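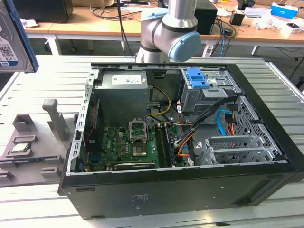
Moltton Cordless Air Duster Review: Three Months Without Canned Air

I fix up older desktop computers in my spare time, and for years I bought canned air in packs of six. The cans get cold, they lose pressure halfway through, and if you tip them the wrong way they spit liquid on whatever you're cleaning. In January I bought the Moltton cordless duster with my own money and put the cans on a shelf. I've used it most weeks since.

This review covers the standard model with the single battery. There is a larger one with two batteries that I have not tried.

What comes in the box

You get the duster, a USB-C cable, four nozzles, a wrist strap and a folded instruction sheet. There is no wall charger. The nozzles are a long narrow one, a short wide one, a flat slot and a round one with a ring of soft bristles. There is also a drawstring bag, but it's too small to hold the duster with a nozzle attached, so I gave up on it.

The instruction sheet is short and the print is tiny. It tells you which light means what, and that's most of what you need.

Size and weight

On my kitchen scale it came to 1,078 grams with the narrow nozzle fitted. That is heavier than I expected for something you hold in one hand. For a few minutes it's fine. After cleaning two or three computers in a row I feel it in my wrist. Most of the weight is in the grip, where the battery sits, so it doesn't tip forward.

Esi Abubakari borrowed it for a weekend to do her sewing machines and said it was too heavy for her to use at arm's length. She ended up resting it on the table and moving the machine parts in front of it. Her hands are smaller than mine, and the grip is thick.

The body is hard plastic with a rubber strip down the back. Mine has been dropped once onto concrete from about waist height. It has a scuff near the switch and works the same as before.

How strong is it?

There are three speeds. The lowest is about what you get from a can that's half used. It will lift loose dust off a keyboard but not much more. The middle speed is the one I use nearly all the time. The top speed is very strong and will send small screws across the room if you've left them lying around, which I have done twice.

For computer work, I lay the tower flat with the side panel off and start at the power supply end. I do the vents first, then the heat sink if there is one fitted, then the board itself. With the narrow nozzle on the middle speed, a typical dusty desktop takes me five or six minutes. Canned air took longer, mainly from waiting for the can to warm up again.

Two warnings. Hold the fan blades still with a finger or a plastic pick before you blow air at them, or they will spin much faster than they should. And if the processor has been taken out, stay away from the open socket with the high speed. The pins or contacts in there are easy to damage and you don't want to push grit into them. I put a socket cover on if I have one. If I don't, I skip that area and use a hand bulb on it.

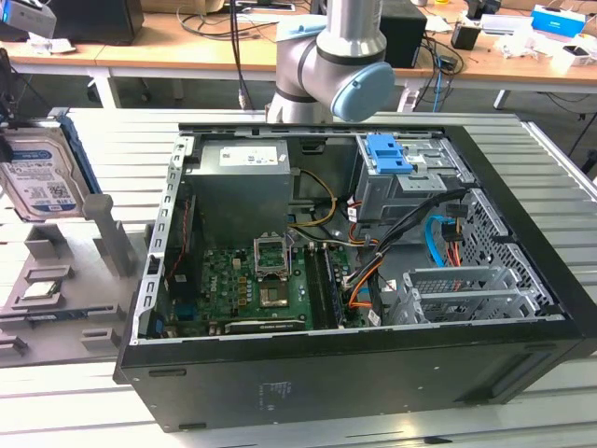 Side panel off, with the power supply at upper left and the green motherboard below and to the right of it.

I also tried it on a window fan, the coils behind the fridge, a set of blinds and the vents in my car. It did well on all of those except the blinds, where it just moved the dust from one slat to the next. Use a damp cloth for blinds. The fridge coils were the biggest surprise. I had to go outside for a while afterward and let the room clear.

Do that kind of job outdoors if you can, or wear a mask. The duster doesn't collect anything. All the dust ends up in the air and then on your furniture.

Battery life

The battery is listed at 3,000 mAh. On the middle speed I get roughly 20 minutes. On the top speed it drops off fast, and I'd plan on eight or nine minutes before it starts to weaken. The lowest speed lasts a long time, but I rarely have a use for it.

Charging from empty took 200 minutes the one time I kept track. That's slow. You can't run the duster while it's plugged in, so if the battery dies in the middle of a job you're done until the afternoon. The battery isn't removable either. This is my main complaint.

There are four small lights that show the charge. The last one is not much use. It goes from solid to blinking to off in about a minute.

Noise

It's loud. On the top speed it sounds like a cheap hair dryer with a whine on top of it. I wear ear plugs if I'm going to use it for more than a minute or two. My neighbor Alby Harawira asked me what I was sanding. I no longer use it after 9 p.m.

The middle speed is easier to live with but you still can't hold a conversation over it.

The nozzles

The narrow one and the bristle one are good. The bristles are soft enough for a keyboard or a camera bag and loosen the dust as you go. The flat slot nozzle doesn't seem to do anything the wide one doesn't.

They attach with a quarter turn. When the duster was new they were stiff, and now the narrow one is a little loose. It has not come off yet. I check it before I switch to the top speed.

Compared with the Pastero

Before buying this I tried a Pastero duster that belongs to Kalkidan Beyene. It's lighter and quieter, and the grip is more comfortable. It's also weaker. On a heat sink with a real mat of dust in it, the Pastero cleared the outside and left the middle. The Moltton got through it on the second pass.

If you mostly clean keyboards and shelves, I would get the Pastero. It charges faster too.

Cleaning the duster itself

The air intake at the back has a mesh filter that twists off. Rinse it under the tap and let it dry overnight. I do mine every two weeks. When I let it go for a month, the air got noticeably weaker and the body got warm in my hand. Spare filters are sold in pairs, but the first one is still in good shape.

What I like

Strong on the middle and top speeds
No cold spray and no cans to throw out
Good narrow nozzle and bristle nozzle
Survived a drop

What I don't like

Slow to charge, and can't be used while charging
Heavy for small hands
Loud
No wall charger in the box

Should you buy it?

If you open up computers more than a few times a year, yes. I was going through a six-pack of cans every couple of months and haven't bought any since. For one computer and a keyboard, a can or two a year will cost you less and take up less room in the drawer.

Rating: 4 out of 5. I'd go to 4.5 if the battery came out.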